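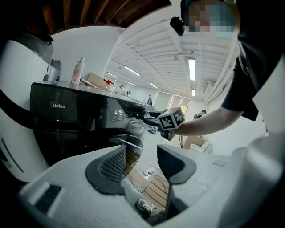 Support > Laundry and Utility > Washers > Vibration and Noise

Ticket 28-17: Front loader walks and knocks during final spin
Status: Resolved
Product area: Front-loading washers, Midea, black front panel
Site: Carvalho rental, utility room
3 comments · 9 found this useful · Share

REPORTED PROBLEM

Washer knocks during the last part of the spin and creeps forward. Tenant reports movement of about a hand's width over one month. Items kept on top of the machine slide toward the front edge. No error code. Wash, rinse and drain stages complete normally. The fault appears with towels and bedding and is weaker with shirts.

Already tried by tenant: smaller loads, lower spin speed, a folded mat under the front feet. The mat made it worse.

SETUP

Black front loader with the touch controls on the front panel. A tall white appliance with a rounded body stands beside it and also has bottles and containers on top. On the washer itself: a tall white bottle with a white cap, a thin dark stick, a beige cardboard box and a small red object near the rear corner. Ceiling has exposed dark wooden beams at the left, meeting a white wall section, and is white and ribbed farther back. Floor level was not known at the time of the report.

LOG

Entry 1
Asked for transit bolts to be checked. Rear panel inspected, all bolt holes capped, no bolts present. Ruled out.

Entry 2
Asked for everything to be taken off the top before any further test. Loose items rattle at spin speed and make it hard to tell where a knock is coming from. Test cycle run empty with the top clear: rattle gone, knock still present but quieter. Two separate noises, then. The rattle was the box. The knock is ours to find.

Entry 3
Level check with a Radbridge spirit level, laid side to side and then front to back. Side to side within tolerance. Front to back, the machine leans forward. Mat removed and checked again: still leaning forward, by less.

Entry 4
Rocking test. Press down on each top corner in turn with the drum empty. The machine rocked on the diagonal from front left to rear right. One foot was carrying almost nothing.

Entry 5
Front left foot wound down until the rocking stopped. Lock nut was loose and well away from the cabinet. Nut run up and tightened with a 17 mm wrench. The other three lock nuts checked; rear right also loose, tightened.

Entry 6
Loaded test, towels, full spin. No knock. Front edge marked on the floor with tape. No movement off the tape at the end of the cycle.

Entry 7
Clearance to the tall white appliance measured at 9 mm. This is too tight for a machine that flexes on spin-up. Washer moved over to leave 20 mm, then leveled again. Second loaded test clean.

CAUSE

Loose lock nut on the front left foot. The foot had worked its way up over time and the cabinet was standing on three points. The soft mat under the front feet added movement and hid the gap under the short foot.

RESOLUTION

1. Mat removed. Feet stand directly on the floor.
2. All four feet adjusted and locked.
3. Gap to the neighboring appliance increased.
4. Top to be kept clear during spin. Wovo wall shelf recommended for bottles and the box, fixed to the side wall — not to the ceiling beams.

Recheck the lock nuts after 20 cycles. Reopen this ticket if the machine leaves the tape.

COMMENTS (3)

Forar Property Desk: Tape mark unchanged after more than 20 cycles. Nuts still tight.

Utility Desk: Noted. Leave the tape in place until December.

Forar Property Desk: Shelf is up. Bottles moved, box thrown out.

RELATED TICKETS

Display counts down, then adds time during spin
Washer stops with water left in the door seal
Choosing a wrench for front loader feet
Rattle from the detergent drawer at high speed
Stacking and side clearance for narrow utility rooms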